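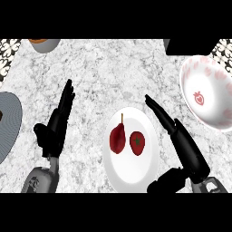
A red pear and a tomato on a white plate, between two robot arms.

Open day at the Histwood County Jail

February 22, 2025

I have lived in Histwood for eight years and I passed the jail almost every working day, because the bus to Grisham stops at its corner. I never knew what is inside. When the sheriff's office announced an open day for residents, I signed up on the same evening. It was necessary to give the full name, the address and the number of an identity document, and after three days I got a message that I was accepted for the morning group.

We met in the public lobby on Ghumman Street. Phones, keys, bags and belts with large buckles had to go into the lockers, and then we went one after another through the metal detector. A woman before me had to go back twice on account of her hair clips. The deputy who led us was very patient with this. She told us that visitors of the inmates go through the same procedure, and that many of them come the first time without knowing the rules about clothing. There is a sheet on the wall with these rules, in English and Spanish, but it hangs behind the door, where you see it only when you are leaving. I mentioned it on my feedback form.

The first room was the booking area. It is smaller than I imagined from television. There is a long counter, a bench fixed to the floor, a machine for fingerprints and a corner with a gray wall for the photographs. In the last year 3,492 persons were booked here. The deputy explained that most of them do not stay long. Some pay the bond within hours, others see the judge the next morning and are released with a date for the court. I asked what is the difference between a jail and a prison, which I should perhaps know after so much time in this country. A jail is run by the county and holds people who wait for trial or who have a short sentence. A prison belongs to the state or the federal government and is for the longer sentences.

From booking we walked through two heavy doors. The second opens only when the first is closed, so our group stood for a moment in the small space between, quite close together. One man in the group began to breathe loudly and asked to go back, and he was brought to the lobby without any discussion. I think this was well handled.

We did not enter a unit where people live. We saw one which was closed for new plumbing and will open again in June. It had cells on two levels, metal tables in the middle, two telephones and one television. The cells have a narrow window of milky glass, so there is daylight but you cannot look out. We were allowed to step into a cell and I did it. The mattress is thin and the noise from the hall is strong, even when only visitors are talking. I tried to imagine it full and with the lights on late in the evening.

The part that interested me most was the classroom. The jail works with Lorkovik, an organization from Grisham which sends teachers for reading, mathematics and preparation for the high school equivalency test. A class has up to 11 students. The teacher told us the hardest thing is that students disappear from one day to the next, when they are released or transferred, and the half-finished workbook stays in the cupboard. Lorkovik now has an evening course outside, in the same building as the Histwood library, so that people can continue with the same book. She could not tell us how many really come. I would have liked to know this number.

At the end there was a time for questions in the training room, with coffee. A neighbor asked about car break-ins near the train station, and the answer was that this belongs to the city police and not to the sheriff. Several people were surprised by it. Another person asked about the price of telephone calls from the jail. The deputy did not have the current price with her and wrote down the e-mail address of the lady who asked. I asked how one can find out if somebody is held here. There is an inmate search on the county website, you need only the last name, and who has no internet can call the front desk or come to the lobby.

Some practical remarks for those who want to go to the next one. Bring the same identity document you used for the registration, an expired one is not accepted. Wear closed shoes. There is no restroom after the second door, so use the one in the lobby. Parking on Ghumman Street is limited to two hours and the tour took a little longer than that, and I saw a ticket on one of the cars when we came out. The bus from Grisham stops directly in front of the entrance.

The next open day is planned for June, when the unit with the new plumbing should be finished. The registration will be on the website of the county, on the page of the sheriff's office under "Community."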